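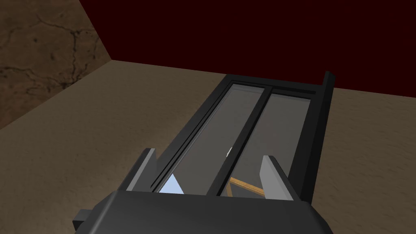

Passt die Mirora überhaupt unter eine Dachschräge, fragte Annelieses Küchenstudio neulich per Mail, und weil die Frage so ähnlich fast jeden Monat kommt, fange ich gleich damit an: ja, passt sie! Mit 1.020 mm Höhe bleibt die Niletti Mirora unter den meisten Schrägen, und wer noch tiefer muss, schraubt die Füße ab und gewinnt ein paar Millimeter dazu.

Niletti Mirora – Siebträgermaschine auf Unterschrank, zweigruppig

Ich verkaufe die Mirora jetzt seit zwei Jahren und habe selbst eine im Laden stehen, an der ich jeden Morgen ab halb acht meinen ersten Espresso ziehe (und den zweiten gleich hinterher). Sie kommt komplett mit dem passenden Unterschrank, in dem Pumpe, Wasserfilter und ein Abwassereimer verschwinden. Das war für mich der Grund, sie überhaupt ins Programm zu nehmen. Bei der alten Inico standen die Kanister immer irgendwo daneben, und spätestens beim Wischen hat man sich darüber geärgert.

Zur Technik: zwei Gruppen, 2 Kessel, einer für den Dampf und einer fürs Brühwasser, der Kaffeekessel mit PID-Regelung in Schritten von einem halben Grad. Der Dampfkessel fasst 11 Liter, und das merkt man. Vier Kannen Milch nacheinander, ohne dass der Druck in die Knie geht. Die Pumpe läuft angenehm leise, mein Mahlwerk ist da der deutlich größere Krachmacher. Anschluss an 400 Volt, auf Wunsch auch 230 Volt, dann heizt sie allerdings nicht beide Kessel gleichzeitig und braucht morgens spürbar länger.

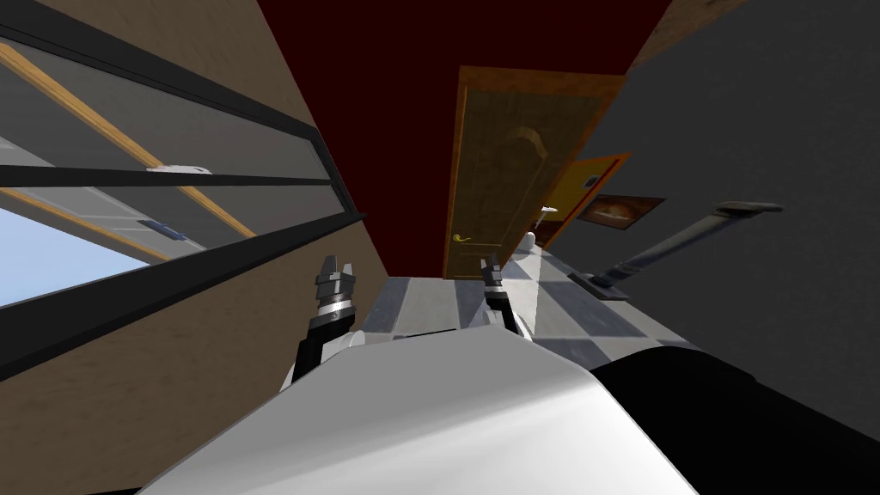 Was mir weniger gefällt: Die Abtropfschale ist flach, im vollen Betrieb sollte man den Ablauf unbedingt fest anschließen und den Eimer nur als Notlösung sehen. Und die Siebträger sind schwer. Ich mag das, meine Aushilfe flucht.

Beim Wasser bitte nicht sparen. Ich lege jeder Maschine eine Filterkerze Fontana bei, die bei mittlerer Härte für 1.000 Liter reicht. Danach tauschen, auch wenn der Kaffee noch schmeckt, denn verkalkte Kessel sind der häufigste Grund, warum eine Mirora bei mir auf der Werkbank landet. Den Härtegrad erfahrt ihr beim Wasserwerk, oder ihr schickt mir ein Fläschchen, dann messe ich kurz nach.

Lieferumfang: Maschine, Unterschrank, zwei Siebträger mit Doppelauslauf, einer mit Einzelauslauf, Blindsieb, Tamper 58 mm, Filterkerze, Anschlussschläuche.

Farben: Schwarz matt, Creme, Edelstahl gebürstet. Creme hat meist etwas Lieferzeit.

Geliefert wird per Spedition bis Bordsteinkante. Hochtragen geht auch, kostet aber extra und will vorher abgesprochen sein – bitte Stockwerk und Türbreite gleich in die Bestellung schreiben. Wer die Maschine erst mal ausprobieren möchte, kommt vormittags im Laden vorbei, da ist sie sowieso heiß. Bohnen dürft ihr gern selbst mitbringen, und die Preise für Leasing und Wartungsvertrag schicke ich auf Anfrage zu.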